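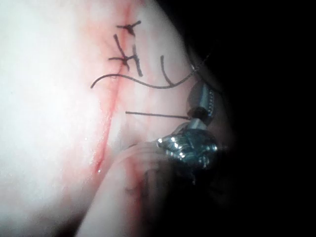 Photo: Kausar Pirzada

How Does a Mechanical Watch Keep Time?

Some watches have no battery. If you hold one up to your ear, you can hear it ticking very fast. So where does it get its power, and how does it know how long a second is?

Start with the spring

Inside the watch is a long, thin strip of metal called the mainspring. It is curled up inside a small round box called the barrel. When you turn the little knob on the side of the watch, you wind the mainspring tighter. The knob is called the crown.

A wound spring wants to uncurl. As it does, it pushes the barrel around, and the barrel pushes a row of gears. Watchmakers call this row the gear train. The gears turn the hands.

Why doesn't it all unwind at once?

If a watch had only a spring and some gears, the hands would whizz around and stop. Something has to hold the gears back and let them go a tiny bit at a time. That part is called the escapement.

The escapement has a wheel with pointed teeth and a small lever that rocks from side to side. Each time the lever rocks, it lets one tooth go by and then catches the next one. The tick you hear comes from these parts bumping together.

The part that counts

The lever gets its timing from the balance wheel. This wheel swings one way, then back the other way, again and again. A very thin spring, called the hairspring, pulls it back each time. Think of a playground swing — a push sends it out, and it always comes back.

Every swing takes almost exactly the same time. In many watches the balance wheel makes eight half-swings in one second, so the second hand moves in tiny steps that look smooth.
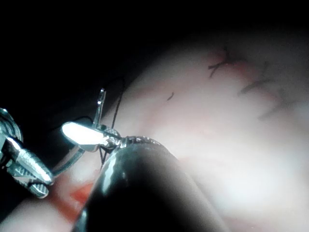
Instruments with small metal jaws.

Watches that wind themselves

An automatic watch has one more part, a heavy half-circle called the rotor. When you move your arm, the rotor spins and winds the mainspring for you. If you leave the watch in a drawer for a few days, it will stop. You can wind it or wear it again and it will start, but you will have to set the time.

What are the jewels for?

You may see "jewels" written on a watch. They are small pieces of ruby made in a factory, and they are not there to look pretty. The ends of the gears turn inside them. Ruby is hard and very smooth, so the metal does not wear away quickly.

Try it yourself

Tie a small weight to a piece of string 100 centimeters long and let it swing gently. Each swing from one side to the other takes close to one second. Now make the string shorter. Does it swing faster or slower?

Words to know

Barrel: the round box that holds the mainspring
Crown: the knob used to wind and set the watch
Escapement: the parts that let the gears move a little at a time
Rotor: the weight that winds an automatic watch

Written by Haris Paracha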